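Rarnach Catchment Water Project
Progress report to Lodulex Fund, quarter ending March

Where we are

Sampling is back on after the winter break. Two sites on the lower burn were out of reach for most of January, track washed out below the forestry gate. Council have patched it, not well, but the van gets up. All other sites visited as planned. Peat dams on the Rovmont side are in, 80 of them, which finishes the first block. Second block waits on the digger contractor, who has been pulled onto flood repairs elsewhere. We've asked for a date and don't have one yet.

Spend is at 95 per cent of the quarter's budget. The underspend is mostly fuel and will be used up in the next one.

Water colour

Still the main thing people locally ask about. Brown water off the hill after rain, brown baths, complaints to the water company etc. Readings from the upper sites stay high after every wet spell. Lower down it's more mixed and we would not want to say anything about a trend until there's a full year to look at. Baseline set is nearly complete, a few gaps from January as above.

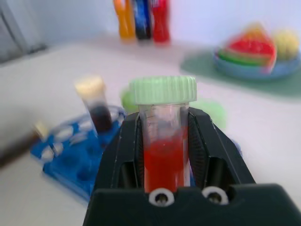

Clear plastic test tube, held upright.

Lab turnaround has been slow. Results now take 8 weeks to come back, which makes it hard to tell landowners anything useful while they still remember the rain we're talking about. We got a quote from Ristić for a faster service. Dearer, but not by a lot, and would cover nutrients as well as colour. Would like to discuss at the next call. If the Fund is happy we'd move over from the start of the new quarter and pay for it out of the equipment line, as the second flow logger is no longer needed (the old one was repaired).

Landowners

Both estates signed up to the grazing agreement. One of the smaller farms has pulled out, worried about losing the wet field for good. Went up to see them, good chat, door not closed. Fencing along the march burn is done apart from the crossing point, wich needs a water gate made up.

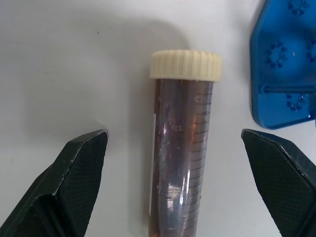

Open evening in the village hall was busier than the last one. Most questions were on the dams and whether they'd make the road flood worse. We had the maps out and that helped. Several people asked for a plain one page summary so we are writing that now, it will go in the shop and on the noticeboard at Rarnach school.

Problems

Digger, as above. Also deer getting in at the top corner, fence is low where the snow sat on it. Sphagnum plugs there have been pulled about and some will need replacing in autumn. Data sheets from before Christmas still to be typed up, thats on us.

Next quarter

Finish the water gate. Second block of dams if the digger turns up. Fill the January gaps where we can. Vegetation survey starts in May, same plots as last year. Draft summary to the Fund for comment before it's printed.

Claim form and receipts sent separately.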